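Section 12: Setting up the stem-handling cell

Jevevura bench arm, two-finger gripper, wrist camera
Issued Tue 7 December. Replaces the April sheet.

Read Section 11 (power and emergency stop) before starting. The steps below cover the gripper, the wrist camera and the table for work with artificial flowers and vases. One person can do the whole set-up.

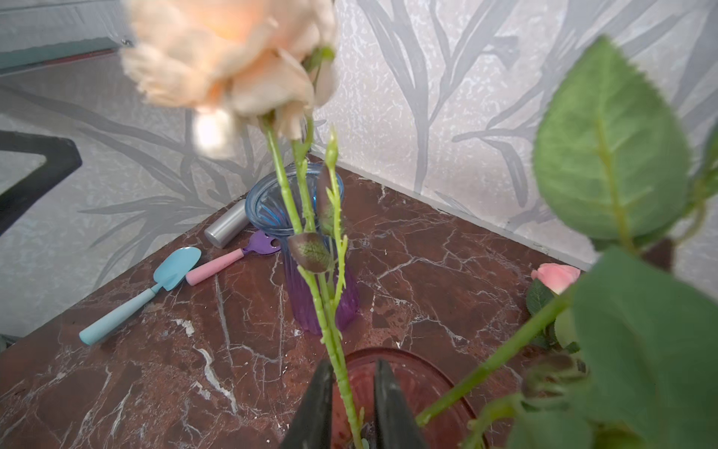
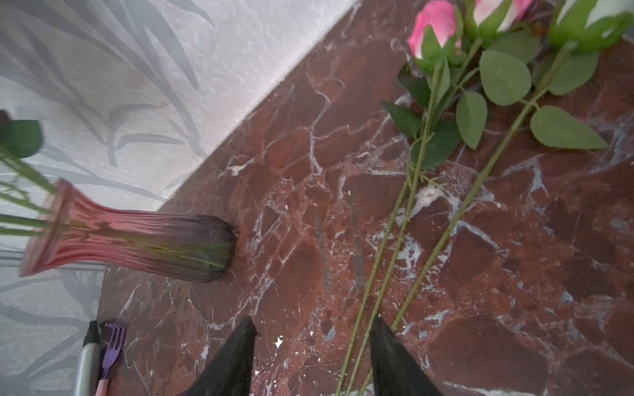
Wrist camera views with the fingers apart and flower stems between them.

12.1 Preparing the table

1. Switch the arm to HOLD and wait for the amber lamp.
2. Wipe the tabletop with a dry cloth. Do not use polish. It transfers to the finger pads and the stems slip.
3. Check that the arm base clamp is tight. If the top is stone, fit the rubber plates on both sides of the clamp.
4. Put out the vases and stems listed on the task card. Small items that stay on the table during the run must be further from the vase than the width of the open gripper.

Caution: Glass vases can roll when they are lying down. Keep the ribbed ones away from the table edge, and keep your hands out of the work area once the arm is in RUN.

12.2 Fitting the fingers

1. Remove the old fingers with the hex key from the lid of the tool case.
2. Check the new pair for chips at the tips. Replace both fingers even when only one is damaged.
3. Slide each finger on to its carrier until it clicks. The tapered ends point away from the wrist.
4. Tighten the screws evenly, a quarter turn on each side at a time.
5. On the pendant, choose Gripper, then Open. The opening should read 90 mm. If it does not, choose Rehome and repeat this step.
6. Choose Close. The tips should meet without one riding over the other.

Note: Tulthorpe pads fit these fingers but are thicker. If you use them, enter the pad thickness under Gripper, Offset, before you rehome.

12.3 Aiming the wrist camera

1. Loosen the bracket thumbscrew and open the live view.
2. Tilt the camera until both fingertips show in the lower part of the view, one on each side of the centre line.
3. Tighten the thumbscrew and move the wrist through its full turn. The fingertips must stay in the same place in the view. If they drift, the bracket is loose.
4. Set focus to the fingertips. Petals and leaves close to the lens will be blurred at this setting and this does not affect the grip.
5. Lock exposure with the room lights on. Glossy tops and glass throw bright spots, so check the view again if a blind or lamp is moved.

12.4 Setting the grip

1. Load the profile STEM-THIN. The closing force is preset to 12 N.
2. Bring the open fingers down on either side of a single stem, below the lowest leaf where there is room.
3. Close, lift clear of the table and hold. If the stem turns in the grip, raise the force one step and try again.
4. Repeat with several stems side by side. Leaves caught under a pad must be freed by hand with the arm in HOLD.
5. Save the profile under the name on the task card.

Caution: Do not use STEM-THIN to pick up a vase. Load the GLASS profile and lower the speed first.

12.5 Routine care

Clean the pads with a damp cloth at the end of each day. Coating from artificial stems builds up as a dull film and should be removed before it hardens. After every 100 hours of running, check the finger screws and the camera cable where it passes the wrist joint. A cable with flattened or split covering must be changed before the next run.

If the pendant shows fault 228, the fingers have met something before reaching their closing point. Switch to HOLD, clear the gripper, rehome and carry on from the last saved step.

Related sections
Section 11: Power and emergency stop
Section 13: Using the Lâm task cards
Section 14: GLASS profile and slow approach
Replacing the wrist cable
Jolthorpe table clamps: fitting sheet
Fault list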